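Section 4: Receiving your first satellite pass

Now for the fun part! Your Jukon receiver is set up, the antenna is outside, and it's time to pull something down from orbit. A full pass lasts only a few minutes, so read all the steps once before you start.

Before you begin

You need a clear view of the sky, the Flalto software installed on your computer, and at least 2,000 MB of free disk space. Raw recordings get big fast – you'll be glad of the room.

CAUTION: Never put up or move the antenna during a thunderstorm, and keep it well away from power lines.

Planning the pass

1. Open Flalto and choose Station > Location. Enter your latitude, longitude and height above sea level.

2. Click Update Orbits. Old orbit data is the most common cause of a missed pass, so do this every time you plan to listen.

3. Choose a pass from the list. For a first try, pick one that climbs high in the sky. Low passes can work beautifully too, but trees and rooftops get in the way.
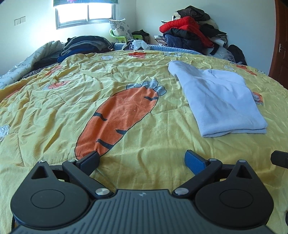 Connecting the receiver

4. Screw the antenna cable onto the port marked ANT. Finger-tight is enough. Please don't use a wrench.

5. Plug the Jukon into a USB port. The status light blinks 2 times and then stays green.

NOTE: If the light stays amber, unplug the receiver, wait a moment and try a different port. Some USB hubs can't supply enough power.

6. In Flalto, set Gain to Auto and Recording Mode to Raw + Decoded. You can play with manual gain later, and it's well worth the time! 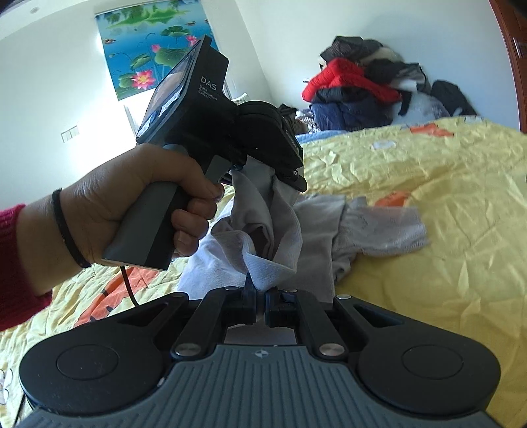 DAS gripper holding a light grey cloth.

Recording

7. Click Arm. Flalto starts recording by itself as the satellite comes over the horizon.

8. Watch the waterfall display. A slanting, slightly curved trace is your satellite, and the slant is the Doppler shift happening live on your screen. Mahmoud Berrada, who wrote the Pacheco decoder, still calls this his favorite part.

9. Leave the antenna alone until the trace fades, then click Stop.

10. Choose Decode > Pacheco. The picture builds up line by line, with noisy bands at the top and bottom where the signal was weak.

NOTE: Error 507 means the recording is too short to decode. Flalto needs at least 200 lines of data. Try again on a longer pass.

To save your picture with its map overlay, click Export and choose the Aden format. Sharing pictures with other stations is covered in Section 5.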